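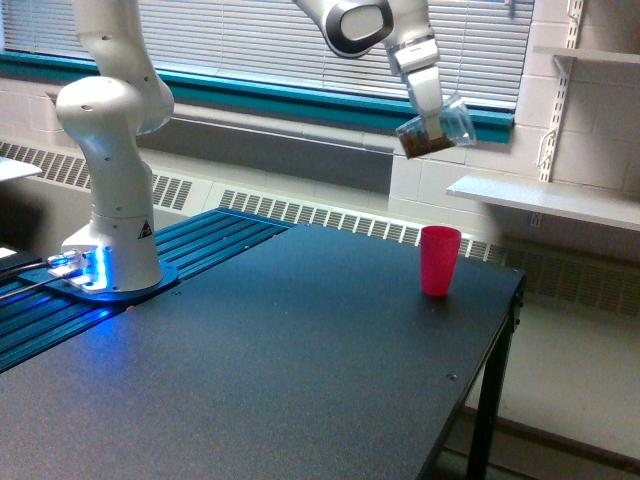

White arm, blue light at the base, clear cup in the gripper

Tedidwood forums > Patch talk > Support changes in the August update

bouzid_main
I read the notes for the August update two times now, and I want to ask if other people understand it the same way. The healing beam of Tendeo goes from 40 per second down to 30, and the cooldown of her shield is now 14 seconds. For me this is a very big loss for one patch. I play her almost every evening in ranked, and I do not think she was too strong. Sorry for my English, I try to write clearly.

lanternfish
You read it right. But look lower, in the section for items. The Jasthorpe charm now works on beams also, and before it did not. With the charm I healed more last night than before the patch.

bouzid_main
Yes, but then I must buy the charm in every match. It takes the place of my boots, and without boots Bouzid catches me each time he jumps. And yes, I know my user name, he is my second hero.

oldgrove29
I disagree with lanternfish. The charm is good only if the match is long. My last three games finished before I had enough gold for it.

Niamh Keane
I made a small test in the practice map with a friend. Without the charm, one full beam did not save him from Bouzid's combo at level six. With the old numbers it did, we have the recording from July. So I agree with the first post, the early game is where it hurts. 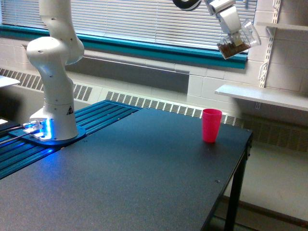

The arm on its blue mounting plate, with the rails

lanternfish
Level six is the strongest moment for Bouzid. You should test it at level nine also.

Niamh Keane
I can do that, but most fights in my games start before level nine. What rank do you play, if I may ask?

lanternfish
Gold two. Maybe the games are slower there.

oldgrove29
They are. In my rank everybody goes to the middle lane at the first horn and stays.

bouzid_main
I tried one thing today: shield first, beam second, and I stand behind the tank until he uses his jump. It is better, but 14 seconds feels very long when you wait. Does someone know if they will change it in the small patch on Thursday?

Niamh Keane
The Thursday patch has only fixes for the shop menu and for the sound. I did not see any hero in the list.

bouzid_main
Thank you. Then I will play Bouzid until the next one.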